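The Long Way Round to an Egg Hunt

I grew up in a town of 600 people where Easter was the biggest event going, bigger than the footy grand final and miles bigger than Christmas, when everyone cleared off to the coast. We had an egg hunt on the oval. It lasted four minutes. My brother found everything and I cried behind the change rooms.

So when I moved to Kellell and a neighbour asked if I'd help set up the one here, I said yes far too quickly. I had scores to settle!

Easter in Australia falls in autumn, and I reckon that's the making of it. The northern cards are all lambs and daffodils, and we're out there in a light jumper with the last of the figs and the magpies carrying on. The ground's soft again after summer. Kids can crawl under things without meeting a bindii (mostly).

The first thing I learned is that chocolate is a terrible thing to hide. Ants get it, dogs get it, and by eleven the sun's got the rest. The Kellell mob gave up on it years ago and switched to painted eggs, which the kids trade in at a trestle table for the real stuff. I was snooty about this for one whole morning and then I saw how long the hunt went. Forty minutes! Nobody cried, me included.
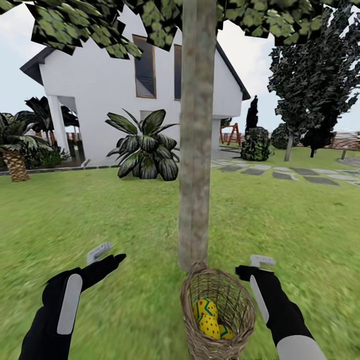 Basket at the base of the tree, ready for the Easter hunt.

The painting is where Annatjie Adams comes in. She's been doing eggs since she was six, at her grandmother's table, and she still does hers with a brush so fine it looks like an eyelash. I went round to her place in March with a carton under my arm and a lot of confidence. She let me wreck five before she said a word. Then she showed me how to rest my little finger on the table and turn the egg, keeping the brush still. My stripes went from seismograph to merely wobbly, and I was rapt.

Her rule for hunts is to stick with a strong colour. Last year's lot came to 160 eggs, and she'd talked everyone out of the soft greens I was so keen on — lovely in the bowl, she said, and you'll be finding them with the mower in July.

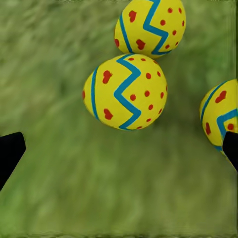

Then there's the business of where to put them, and I've got opinions. Little ones need eggs at their feet, out in the open, with a parent pretending not to see. The eight-year-olds want to suffer. Give them forks in branches, the inside of a watering can, the lip of a downpipe. Teenagers say they're too old and then turn up anyway, so we send them out early to do the hiding, and they're diabolical at it.

We do a bit of a feed afterwards. Buns, a big pot of tea, someone's zucchini slice. Last time I got talked into making the hot cross buns and forgot the crosses, so they went out as hot buns and got eaten regardless. My brother drove up for it, too. He's forty-three and he found nine.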